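19/08/2026, Onness cell, arms and hands

Second go at the left wrist cable today. The clip I put on last time had let go again (my fault, I reused the old one!), so the slack was creeping down toward the elbow joint every time the arm reached across the felt. New clip on, cable looped back along the outside of the forearm, and I left a bit more give near the wrist ring so the hand can turn without tugging.

While I was in there I went over the elbow cover screws. Two were loose, which Vaughn Haverford will enjoy hearing, as he's been on about that rattle for ages. Bit of threadlocker, nipped up, rattle gone as far as I can tell. Colour of the old threadlocker was a bit grey and crumbly, so I reckon the other arm is due as well.

Ran 200 slow reaches with both arms afterwards, no grip force, just travel. Left was happy the whole way. Right threw one thumb fault at 105 and then behaved itself, so I've logged it and left it alone for now. Min-kyu Lim has the Flomonex spares drawer key if anyone needs a thumb tendon before I'm back.

Green lights on both wrists before anything goes on the table, please. Same grab-bag of objects as before, mouse pad in the centre at the front.

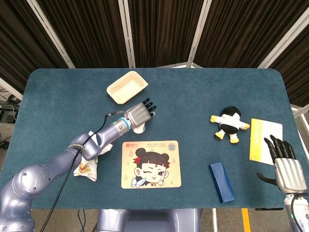 How often should the wrist cable clips be swapped?
Every 900 cycles, or sooner if a clip has been taken off for any reason, and always with a new one.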